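Physics for Everyone, Unit 6: Catching Neutrinos
Handout to go with the evening lecture
Instructor: Miklós Deák

Before we start

Hold up your thumb. In the next second, tens of billions of neutrinos from the Sun will pass straight through the nail, and you won't feel a thing. They'll go on through your chair, the floor and the whole planet, and almost every one of them will come out the far side as if the Earth weren't there. I have been teaching this unit for years and I still love saying that out loud!

Tonight we look at how anyone manages to detect a particle like that. You'll want your notes from Unit 5 (beta decay), as we pick up right where we stopped.

1. The missing energy

When a nucleus undergoes beta decay, it spits out an electron. If the electron were the only thing coming out, it should carry the same energy every time. Measurements in the early twentieth century showed something else: the electrons came out with a whole spread of energies. Some physicists were ready to give up on energy conservation altogether.

In 1930 Wolfgang Pauli suggested that a second, unseen particle was carrying off the rest. It had to have no electric charge and very little mass. He worried that he had proposed something no experiment could ever find. It took until 1956, and a tank of liquid set up next to a nuclear reactor, for Clyde Cowan and Frederick Reines to report that they had found it.

2. Why they are so hard to catch

Neutrinos don't feel the electric force, so they sail past the electrons in ordinary matter. They don't feel the strong force either, so nuclei mostly ignore them. That leaves gravity, far too feeble to matter here, and the weak force, which only acts over distances much smaller than a proton.

You can beat those odds in two ways. Find a huge source of neutrinos, or build a huge target. Most experiments do both.

3. A detector on paper

For the rest of the session we'll design our own, which past classes have named Odano. We put it at the bottom of an old mine, and we fill it with very pure water.

Why the mine? Cosmic rays hit the upper atmosphere all the time and shower us with muons. At the surface these would swamp the signal. Rock stops most of them, and neutrinos come through the rock as if it were air. (Isn't that lovely? The thing that makes them hard to detect is the thing that lets us hide from everything else.)

Why water? It's cheap, it's clear, and it does something wonderful when a fast charged particle crosses it. Light in water travels at about three quarters of its speed in empty space. An electron knocked loose by a neutrino can beat that, and when it does it gives off a cone of bluish light called Cherenkov light. It is the optical cousin of a sonic boom.

Our numbers for Odano:
Tank volume: 4000 cubic meters
Light sensors on the walls: 225
Working temperature and water chemistry: ignore for now

The cone of light lands on the wall as a ring. From the timing and shape of the ring you can work out which way the electron was going, and a sharp ring usually means a muon while a fuzzy one means an electron.

4. Changing flavor

Neutrinos come in three types, or flavors: electron, muon and tau. For decades, experiments looking at the Sun found only a third to a half of the electron neutrinos they expected. The Sun was fine and so were the detectors. The neutrinos were switching flavor on the way here, and that can only happen if they have mass. How much mass? We still don't know!

Problems to try at home

a) Water has a density of 1000 kilograms per cubic meter. Find the mass of water in Odano, in metric tons.
b) The refractive index of water is 1.33. Find the lowest speed at which an electron in the tank gives off Cherenkov light, as a fraction of c.
c) A muon crosses 20 meters of water at very nearly c. How long does it take, in nanoseconds?
d) Harder: suppose 37 sensors on one side fail. Sketch what a ring landing on that side would look like, and say which measurement suffers most.

Bring your sketch for (d) even if you aren't sure about it. We'll pin them all up and argue.

Reading for next time: the chapter on supernovas, up to the part on 1987A. Two dozen or so neutrinos, caught in a few seconds, and a whole branch of astronomy got going. We start at 6:30 p.m. as usual.

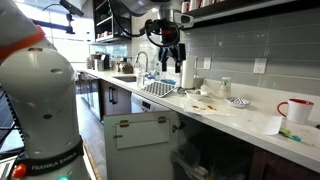

Fig. 1. Robot arms, one with a gripper and mounted camera.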